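Perguntas frequentes -- Programa de copos reutilizáveis Wukbridge

Última revisão: 20 de novembro de 2021

As respostas seguintes aplicam-se a organizadores de eventos, cantinas e pontos de venda com contrato de aluguer ou de compra. As condições particulares de cada contrato prevalecem sobre o texto desta página.

De que material são feitos os copos?

A gama corrente é fabricada em polipropileno (PP) injetado, sem pega e sem tampa. O código de identificação da resina está moldado na base. Existe uma segunda gama, Tirnetti, em copoliéster transparente, destinada a serviço de vinho e fornecida apenas em regime de compra.

Os copos podem ser usados com bebidas quentes?

Os copos de PP admitem bebidas até 85 °C. Como a parede é simples, a superfície exterior aquece, e recomenda-se o uso de manga de cartão para café e chá. A gama Tirnetti não deve ser usada acima de 60 °C.

Os copos podem ir ao micro-ondas?

Os de PP, sim, para reaquecimentos curtos e sem gordura em quantidade. Os óleos atingem temperaturas superiores às da água e podem deformar a parede. A gama Tirnetti não é compatível com micro-ondas.

Qual é o formato e como se empilham?

O copo corrente é cónico, mais largo na boca do que na base, o que permite o encaixe. A altura máxima recomendada de cada coluna é de 13 unidades em balcão. Em caixa fechada, as colunas são maiores e ficam apoiadas lateralmente. Copos de capacidades diferentes não devem ser misturados na mesma coluna: encravam e riscam a superfície interior.
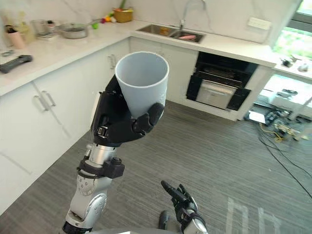

Copo cinzento-claro, liso, de perfil cónico.

Os copos empilhados ficam presos uns nos outros. O que fazer?

O encravamento resulta quase sempre de humidade retida entre as paredes ou de empilhamento com carga. Separe a coluna com um movimento de rotação. Não bata com a base no balcão nem introduza facas ou outras lâminas entre os bordos. Se a coluna não ceder, mergulhe-a em água morna e repita a rotação. Copos com fissuras no bordo devem ser retirados do serviço.

Que capacidades estão disponíveis?

PP: 25 cl, 33 cl e 50 cl. Tirnetti: 15 cl. A capacidade nominal corresponde ao enchimento até à linha de medição e não até ao bordo. Para cerveja de pressão, considere o volume adicional de espuma na escolha do modelo.

Qual é a quantidade mínima de encomenda?

No aluguer, 100 unidades por capacidade, em caixas completas. Na compra sem personalização aplica-se o mesmo mínimo. Para copos impressos, o mínimo é definido no orçamento, em função do número de cores e da técnica.

É possível personalizar os copos?

Sim, em regime de compra. A impressão é feita por serigrafia (até 3 cores diretas) ou por etiqueta moldada no processo de injeção. O ficheiro deve ser entregue em formato vetorial, com os textos convertidos em curvas. Não se imprime na faixa imediatamente abaixo do bordo, por ser zona de contacto com a boca. Os copos alugados não podem levar autocolantes: os resíduos de cola obrigam a lavagem manual, que é faturada à parte.

Como funciona a caução?

O valor da caução cobrada ao consumidor é fixado pelo organizador, que fica responsável pela sua devolução. A Wukbridge fatura apenas os copos em falta na contagem de retorno. Recomenda-se um único valor para todas as capacidades -- valores diferentes atrasam a devolução nos balcões.

Os copos alugados devem ser devolvidos lavados?

Não. Devem ser devolvidos vazios, escorridos e nas caixas de origem, sem beatas, guardanapos ou restos de fruta. A lavagem é feita na unidade de Zirkden, com ciclo de detergente alcalino, enxaguamento a quente e secagem por ar forçado. Caixas com resíduos sólidos têm sobretaxa de triagem.

E se os copos forem meus?

Use máquina de lavar loiça, cesto superior, com a boca para baixo. A secagem é o ponto crítico: o PP retém menos calor do que o vidro e seca mais devagar. Deixe os copos no cesto até não haver gotas visíveis antes de empilhar. Evite esfregões abrasivos e produtos com cloro.

Porque é que alguns copos ficam manchados ou com cheiro?

Sumo de tomate, caril e vinho tinto podem pigmentar o PP, sobretudo em copos riscados. A mancha é superficial na maioria dos casos e reduz-se com imersão em solução de bicarbonato. Cheiros persistentes estão normalmente associados a empilhamento com humidade.

O que acontece aos copos em fim de vida?

Os copos rejeitados são separados por resina e triturados. O granulado segue para a Sriwong, que o utiliza em artigos sem contacto alimentar, como caixas e paletes. Os clientes em regime de compra podem entregar copos usados da nossa gama, sem custo, junto com uma nova encomenda.

Como comunico uma diferença na contagem?

Por escrito, até três dias úteis após a receção do relatório de retorno, com indicação do número da guia. Em outubro o prazo é alargado para cinco dias úteis, por encerramento parcial do armazém para inventário.

Contacto | Condições gerais | © 2021 Wukbridge | Voltar ao topo

Este site utiliza cookies para fins estatísticos. Ao continuar a navegar, aceita a sua utilização. Aceitar | Definições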